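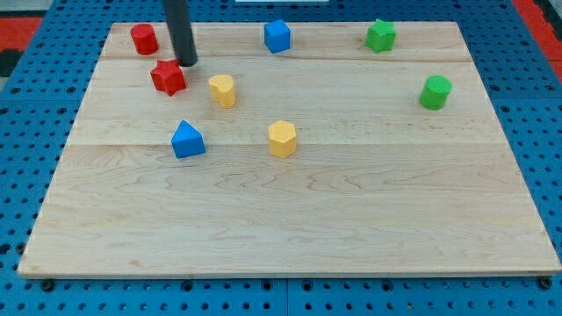

4.2 Recording a demonstration by remote control

1. Check that the board is bolted flat to the perforated table.
2. Set out the blocks. Leave enough space between them for the rod tip to pass.
3. Turn the hand controller on and hold the enable button. The arm follows your hand only while the button is held.
4. Bring the tip down until it is just above the board, then press Record.
5. Push one block to its target in a single smooth motion - do not tap it along.
6. Lift the tip, press Stop and enter the task name.

Note: Recordings stop on their own after 2000 frames. Longer tasks must be split.

Caution: Do not press the tip into the board. If the arm halts with code 2209, release the button, raise the arm from the Gomside menu and discard the recording.

To replace a bad recording, open it in the list and choose Redo. The old file is kept until the new one is saved.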